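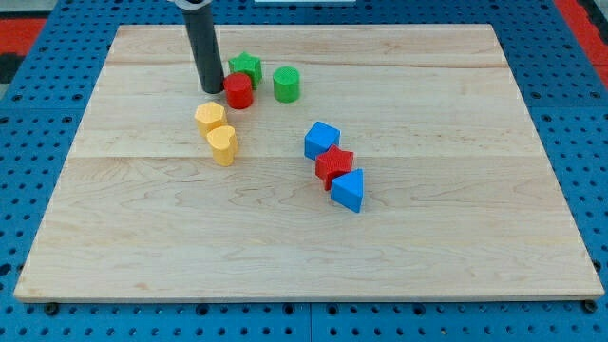
Banow Hall, Rundmont – monthly premises check
Month: January
Checked by: Kalkidan Chala
Rooms covered: entrance, main hall, kitchen, store, both toilets, rear yard

Marking: OK means no action. R means repair or replace. W means watch and look again next month. N/C means not checked.

1. Entrance and corridor

Front door opens fully and closes on its own – OK
Door mat lies flat – R
Corridor lights – OK
Noticeboard clear of the fire notice – W
Handrail on ramp – OK

Comments: The mat has curled at the left corner again. I taped it down but tape does not last more than a week or two with pushchairs going over it. We need a heavier mat cut to fit the well. Posters had been pinned over half of the fire notice. I moved them down. If you put up a poster, please use the lower half of the board.

2. Fire safety

Extinguishers in place, pins and seals intact – OK
Fire blanket in kitchen – OK
Weekly alarm test recorded – W
Emergency lights, short test – R
Fire exits clear, inside and out – R

Comments: Two weeks are missing from the alarm log. The test may have been done and not written down, but an empty line counts as no test when the insurer looks at it. The emergency light over the side exit went out after 7 minutes on battery. The other lights were still on when I ended the test. Sundero have been asked to fit a new battery pack. Stacked chairs were blocking part of the side exit. I moved them to the store and put a strip of yellow tape on the floor to show where stacking has to stop.

3. Main hall

Floor free of trip hazards – W
Chairs, sample checked – R
Folding tables, legs and catches – R
Window restrictors – OK
Radiator covers fixed – OK
Curtains clear of heaters – OK

Comments: There are 137 chairs on the inventory. I checked one stack from each row. Three had missing rubber feet and one had a cracked seat, and all four are now in the store with red tape on the back. Please do not put them out. Table 10 has a catch that slips when the table is leaned on from the end. It is labelled and must stay folded until mended. One floorboard near the stage lifts slightly at the end. It is not a trip hazard yet.

4. Kitchen

Hot water at sink, warning sign up – OK
Fridge at 5 degrees or below – OK
Cooker knobs and ignition – W
Plugs and leads, visual check – R
First aid box – R
Worktops and chopping boards – OK

Comments: The kettle lead is nicked near the plug. Kettle taken out of use. The spare is in the tall cupboard. The back left burner takes several tries to light, so I have asked for it to be looked at when the Ekinci engineer comes for the yearly gas check. The first aid box was short of medium plasters and the eye wash was out of date. I have replaced the plasters. Eye wash is on order.

5. Store room

Shelves fixed to wall – OK
Nothing heavy above shoulder height – R
Cleaning products locked away – OK
Steps and ladder – W

Comments: The box of stage weights was back on the top shelf. I have put it on the floor behind the door – please leave it there. The small steps are fine. The ladder has no inspection tag and should not be used until it has one.

6. Toilets

Emergency cord reaches the floor – R
Taps and drains – OK
Locks open from outside – OK
Extractor fans – W

Comments: The cord in the accessible toilet had been tied up out of the way. I untied it and tested the alarm, which sounded in the corridor. It must hang free at all times. The fan in the other toilet is noisy but running.

7. Rear yard

Gate and bolt – OK
Paving – W
Outside light – OK
Bins away from the building – R
Oil tank area – N/C

Comments: Both bins were against the back wall and have been moved out to the fence. One slab by the drain rocks a little underfoot. The key to the oil tank cage was not on its hook. Whoever has it, please return it to the office.

Actions carried forward

Mat: price wanted, limit £1000 for all January items together
Emergency light battery: Sundero
Chair feet: buy a bag of mixed sizes, old ones vary
Table 10 catch: K. Chala
Eye wash: ordered
Ladder: inspect or dispose
Oil tank key: all hirers to be asked

Signed: Kalkidan Chala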